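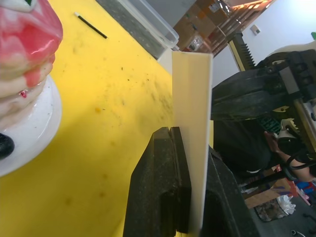
Custom orthotics at Ingvarsson Podiatry, worth it or no??

Forum: Feet, Ankles and Knees
Started by gunnlaugur_e, Mar 19, 2025

gunnlaugur_e
Heel pain since August. Left foot, worst first thing in the morning, first steps to the bathroom are murder. Regular doctor said plantar fasciitis, gave me a stretch sheet, sent me to Ingvarsson in Fleltevness. Nice place, in and out quick. Podiatrist looked at my foot for maybe 5 minutes, said I need custom orthotics, front desk printed me an estimate for $1657. Insurance covers none of it. I asked does that include the fitting visits and got a shrug.

Anybody been thru this? Is it that much better than drugstore inserts. Need to decide soon, they're holding the price till end of month

heelsnfire
Don't. Did custom ones years ago at a different place, wore them one summer, now they live in the closet. What fixed me was calf stretches and not walking barefoot in the house. Boring I know

Unnur Ravn
Disagree with heelsnfire. I go to Ingvarsson, been a patient there a long time, and my orthotics are the reason I can still work on my feet all day. Staff are good, they adjusted mine over and over and never charged me for an adjustment. Yes it's a lot of money. So is missing work.

gunnlaugur_e
@Unnur did you pay anything like what they quoted me? and do you have flat feet or anything? mine are normal I think. nobody said otherwise

Unnur Ravn
Less, but mine were a while back. And yes very flat, both sides. Also got the bad ankle. So maybe not the same case as you, fair.

heelsnfire
well there you go. flat feet + ankle is a different animal. OP has a sore heel

velimir.v
Did they do an xray or ultrasound or anything before the quote? 5 minutes seems short. I went to the Grovley clinic for the same thing, they had me walk up and down the hall, pushed on everything, asked what shoes I wear to work, and then said try a plain insert and a night splint first. Come back if it's not better. Insert was under 20 bucks. Took months to calm down but it did.

Not saying Ingvarsson is bad. Just saying ask why custom and why first.

gunnlaugur_e
No xray. Walked me across the room once. Grovley is a long drive for me but maybe for a second opinion. Do you need a referal there?

velimir.v
I didn't, but call and ask, depends on your plan. Front desk is slow to pick up, keep trying. Ask for the self pay price while your at it
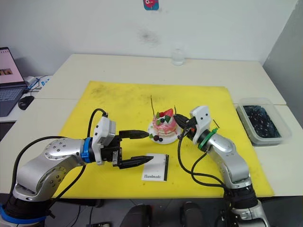 Halfdan Thoroddsen: second opinions are fine but be careful you don't spend all spring collecting them. I bounced between offices and my heel got worse the whole time because I wasn't doing the stretches, kept waiting for someone to hand me the real fix. Start the stretches today. Towel around the foot before you get out of bed, hold it, let go, repeat. Costs zero.

heelsnfire
^ this

gunnlaugur_e
I do the stretches!! most days. ok some days

Halfdan Thoroddsen
lol. Some days was me too

Halldóra E.
His wife here, also on this forum. It is not "most days" and it is not "some days" either. Also he wears the same dead sneakers from before we moved. I have asked him to throw them out.

gunnlaugur_e
Thanks Halldóra

velimir.v
Ok so new shoes before anything. Seriously. The guy at Grovley bent my shoe in half in front of me and just looked at me. If it folds in the middle it's done

Unnur Ravn
On shoes I agree with everybody. Even with orthotics, they go inside a good shoe or you wasted your money. I'd still call Ingvarsson back though, ask for an itemized estimate. Casting, the devices, follow ups, all separate lines. They gave me one when I asked. The desk is hit or miss but the billing person is helpful, and you want it on paper not over the phone.
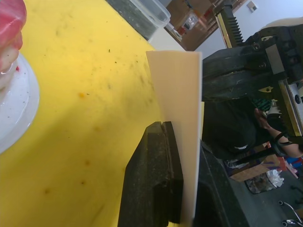
Cream panel upright over the yellow tabletop

heelsnfire
Itemized or not it's a crazy number for a first try. And "holding the price till end of month" bugs me. It's a foot not a mattress

Unnur Ravn
That part I don't love either. Nobody pressured me when I went. Could be a new office manager, no idea

marta_walks
Anyone use the Gramer night splint? Seen it mentioned in another thread. Same problem as OP, right heel

velimir.v
Thats the one I had. Bulky, hot, hated it the first week. Mornings got easier after that, can't prove it was the splint. Loosen the straps a notch if your toes tingle, and if they keep tingling take it off and ask your dr.

marta_walks
thank you, will look

Halfdan Thoroddsen
I could not sleep in one. Ended up on the couch with it, then not wearing it at all. Some people swear by them tho

gunnlaugur_e
Update. Called Ingvarsson this morning, asked for the itemized thing like Unnur said. Casting alone is 200, follow ups are billed seperate after the first one, so that shrug was a no basically. Lady in billing was very nice about it, and said there's no deadline, the end of month thing is just when the printed estimate expires and they'd print another.
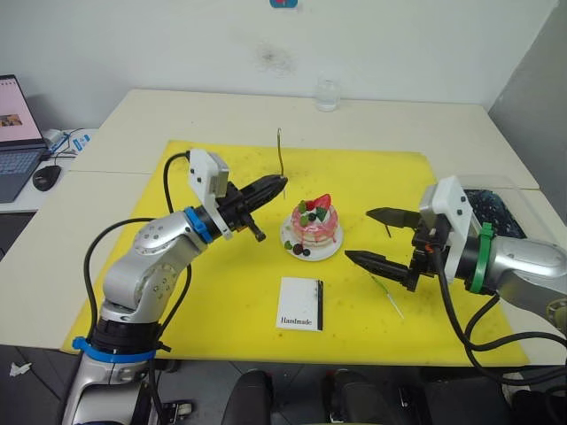 So I'm off the fence for now. Told them I'd wait. Got an appointment at Grovley, no referral needed on my plan, and I asked Ingvarsson to send my chart over so I don't start from scratch. Also bought shoes. Halldóra picked them. They're ugly and my heel already likes them better than the old ones, could be in my head.

If Grovley says custom too then fine, I'll pay somebody.

Unnur Ravn
Sounds sensible. Ask for a copy of the chart for yourself too, things get lost between offices.

heelsnfire
good. and towel stretch. EVERY day

Halldóra E.
The sneakers are in the garage "for mowing." I will keep you posted.

velimir.v
let us know what Grovley says, bring the old sneakers with you, they look at the wear on the bottom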